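Demonstrationsdaten (Robotik)

Artikel drucken | Per E-Mail versenden

Als Demonstrationsdaten bezeichnet man Aufzeichnungen, in denen ein Roboter eine Aufgabe vorgemacht bekommt und aus denen ein lernendes System später sein Verhalten ableitet. Man sagt auch Vorführdaten oder, etwas salopp, einfach »Demos«. Ich schreibe diesen Eintrag, weil ich beim Projekt Ilow eine ganze Weile selbst Demos gesammelt habe und der alte Text hier doch arg trocken war.

Begriff und Aufbau

Eine einzelne Aufzeichnung heißt Episode. Sie beginnt mit einer Ausgangslage und endet, wenn die Aufgabe erledigt ist (oder wenn man entnervt auf Abbruch drückt, das kommt vor!). Gespeichert werden in der Regel die Gelenkstellungen des Arms, der Zustand des Greifers, die Kamerabilder und ein kurzer Satz in Alltagssprache, der die Aufgabe benennt. Bei Ilow durfte eine Episode bis zu 80 Sekunden dauern, danach schnitt die Software ab. Am Anfang fand ich das üppig, bei dünnen Gegenständen wurde es dann erstaunlich knapp.

Sammeln in der Simulation

Viele Gruppen arbeiten heute nicht nur am echten Gerät, sondern auch in einer gerenderten Umgebung. Der Arm wird dann über eine 3D-Maus oder einen Handcontroller ferngesteuert, und auf dem virtuellen Tisch liegt, was der Objektkatalog so hergibt. Unserer hieß Gisum und war, sagen wir, bunt gemischt — man wusste morgens nie so recht, womit man es zu tun bekam.

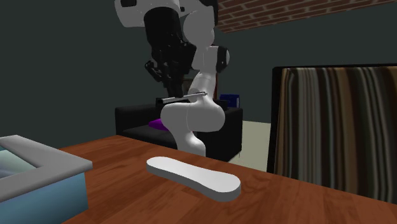
Simulierter Roboterarm mit schwarzem Greifer und dünnem silbernem Stab über einem Holztisch.

Der große Vorteil liegt im Zurücksetzen. Ein Tastendruck, und alles liegt wieder da, wo es liegen soll, oder eben absichtlich woanders. Dazu kommt, dass man die Position jedes Gegenstands exakt kennt und nichts mühsam nachmessen muss. Dafür verhalten sich Reibung und Kontakt in der Physikrechnung gern eigenwillig, und wer einmal versucht hat, einen Stift sauber zwischen zwei Finger zu bekommen, weiß, wovon ich rede. Man fährt hin, schließt, er rollt weg, man fährt wieder hin.

Vielfalt der Beispiele

Ein System, das immer dieselbe Anordnung sieht, lernt vor allem diese Anordnung. Deshalb werden Lage, Blickwinkel, Hintergrund und Beiwerk verändert. Das Beiwerk heißt im Jargon »Distraktoren«, also Dinge, die mit der Aufgabe nichts zu tun haben und trotzdem im Weg liegen. Mir hat das am meisten Spaß gemacht, auch wenn man plötzlich einen Bogen fahren muss, wo vorher der gerade Weg frei war. 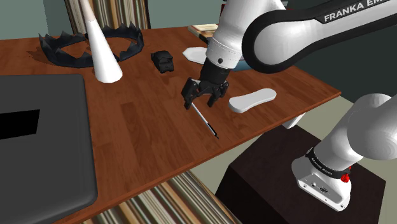
Wie viele Episoden man braucht, hängt stark von der Aufgabe ab. Der Datensatz Jerusholm, der aus unserer Arbeit hervorging, umfasst 1023 Episoden zu 101 Aufgaben, sehr ungleich verteilt. Für manche Aufgabe gibt es nur 5 Stück, und das merkt man dem trainierten Modell leider an.

Auswahl und Prüfung

Nach dem Sammeln kommt das Aussortieren. Zögern, Nachgreifen und kleine Umwege sind nicht automatisch schlecht, ein Modell kann daraus lernen, wie man sich aus einer verfahrenen Lage befreit. Lange Pausen dagegen sollten raus, sonst steht der Arm später genauso ratlos herum wie ich am Dienstag nach der Mittagspause. Wir haben zum Sichten das Werkzeug Abubakar benutzt, das alle Kameras nebeneinander abspielt und verdächtige Stillstände markiert.

Umstritten ist, ob missglückte Versuche in den Datensatz gehören. Ich bin dafür, solange sie als solche gekennzeichnet sind — löschen kann man sie immer noch.

Siehe auch: Fernsteuerung, Imitationslernen, Greifplanung

Artikel drucken | Per E-Mail versenden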